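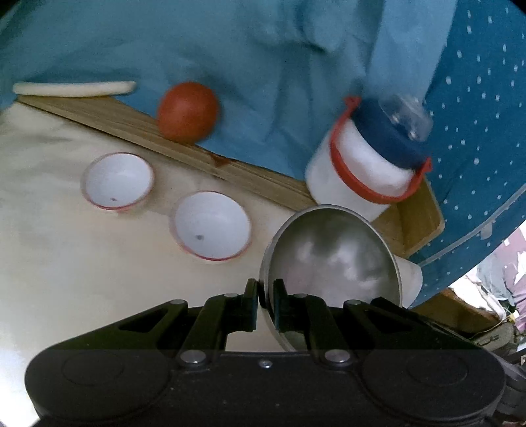 4. Clearing and Resetting the Tabletop

By Manju Gautam | 28 Nov 2018
Print this page | E-mail this page

This section covers the Renlow table kit, sheet 316. Complete section 3 (laying the cloth) before you start.

4.1 Pick up the stainless steel bowl by the rim. Tilt it on edge and check the inside for residue.

4.2 Wipe the bowl with a dry towel. Do not use scouring pads.

CAUTION: Do not slide the steel bowl across the cloth. The cloth will bunch and can pull smaller items with it.

4.3 Pick up the two small white bowls with red rims. Check the bottom of each for specks. Rinse if needed and dry fully.

4.4 Remove the ball from the wooden plank before moving the plank. Store it in the Komelholm bag.

4.5 Lift the plank with both hands. Keep it level until it is clear of the table.

4.6 Close the blue lid of the white container. Carry the container upright by its handle.

NOTE: Paper cups are not part of the kit. Discard after use.

4.7 Shake out the cream-white cloth and lay it flat again. Smooth from the center outward.

4.8 Return the items to the table, largest first. Leave 10 cm clear along the front edge.

For replacement bowls, quote part 1282 (steel) or part 315 (white, red rim) when you contact Hekthorpe.

We use cookies to improve your visit. By continuing to use this site you accept our cookie policy.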